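Bevton School Supplies - Frequently Asked Questions

Ordering for schools

Who can buy from Bevton?
Any school, college, tutor or home-educating family. Schools can pay by invoice. Everyone else pays by card when they order.

Is there a minimum order?
Single items are fine. Class sets of the Stultetti geometry kit come in boxes, and we can't split a box.

Do you give a discount for large orders?
Yes. The lower price is applied once an order reaches £420 before VAT. You don't need a code. If you are ordering for several departments, put everything in one basket, as we can't join orders together afterwards. 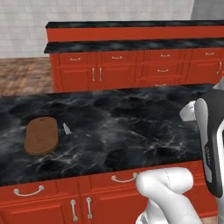

Which maths workbooks go with the kit?
The Mirex workbooks follow the same order of topics as the kit, starting with plane shapes and moving on to area and volume. Book 1 has 151 pages and Book 2 is a little longer. Most of the early exercises use things pupils already know from home. An oval chopping board like the brown one on the dark worktop is a good shape to begin with, as pupils can trace it, look for its lines of symmetry and estimate its area on squared paper. Later exercises need a ruler, a pair of compasses and a protractor, all of which are in the kit.

Are the answers included?
They are in a separate teacher's booklet. One copy comes free with each class set. Extra copies are £3 each, and we only send them to school addresses.

Delivery and returns

How long does delivery take?
Stock items leave us within two working days if you order before 3 pm. Large parcels go by pallet and the carrier will ring to agree a time, so please give us a phone number that someone answers. 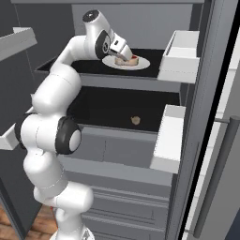

Do you deliver during the school holidays?
Only if you ask us to. Otherwise we hold school orders until term starts. There is a box for this on the order form - tick it if your office is open and can sign for parcels.

Can I send books back?
Yes, within 30 days, as long as they are clean and unmarked. Opened kits can only come back if a part is missing or broken.

Digital worksheets

What is Tambunan?
Tambunan is our worksheet library. It has 41 topics at present and the files can be printed or shown on a whiteboard. A licence covers one school site for a year.

When are new worksheets added?
The main update is in April. Corrections go up as soon as we have checked them.

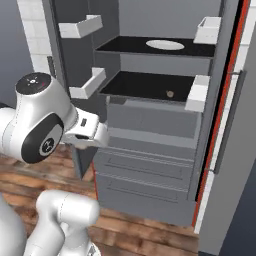
Round and oval shapes on fridge shelves

I have found a mistake in a worksheet. Who do I tell?
Email Yanti Kwok in the maths team with the sheet number and the question number. Sheet 417 has already been corrected, so please download it again if you have an older copy.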